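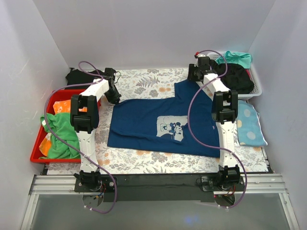

Old Business: Donated Shirts

Minutes, Park Street Clothing Swap, June 20, 2025

Clyde Van Dusen asked again why the T-shirts need folding when people shake them open at the table anyway. Verna Doucet said the shelf looks better. Clyde was not persuaded that a good-looking shelf moves any shirts.

The navy Mickey Mouse shirt was discussed. The print is faded. Verna would call it vintage and price it at $6. Marcus Blackwood doubted anyone pays $6 for faded. Left at $4 until July.

The flowered cloth stays on the folding surface for now. Marcus doubts that a print this busy helps anyone line up a hem and wants a plain one. No money was voted.

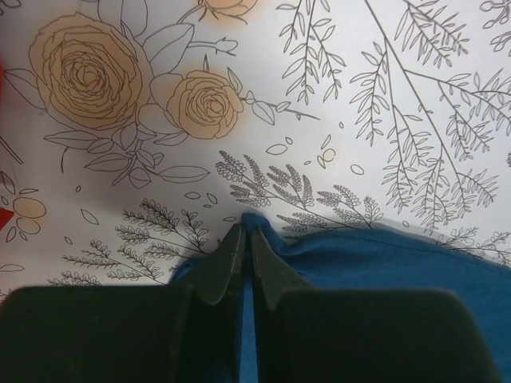 Hollis Tran said the cloth is fine and the trouble is the fold itself, with sleeves going in at a different width every time. Clyde asked who had measured. No answer recorded.

Motion to adopt one fold for all adult shirts: 2 for, 4 against. Failed.

Ignacio Nguyen-Tran will bring hangers to the July meeting. Clyde wants to see the hangers first.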